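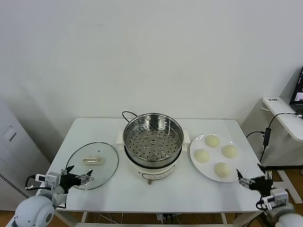
Nzioka
Adjunct lecturer and occasional blogger

The library at Florau sent around an email in August about its new open access deal with Stison. More than 200 journals, no fees for authors, everybody wins. I read it twice and then went looking for the price.

I couldn't find one. The contract is confidential, which seems an odd way to pay for openness. What I did find was a list of 103 titles that are left out, including the only two I have ever sent a paper to. There is also a yearly cap on articles. Go over it and you're back to paying the fee yourself, and adjuncts don't have grants.

My last article went into Zikico, our department repository, as a plain PDF. It took 12 minutes -- most of that was me hunting for my password. Anyone can read it. Does it count when contracts get renewed? I asked, and was told it would be "considered."

I'd like to be wrong about the deal. I've written to the library to ask what the cap is and will post the reply if I get one.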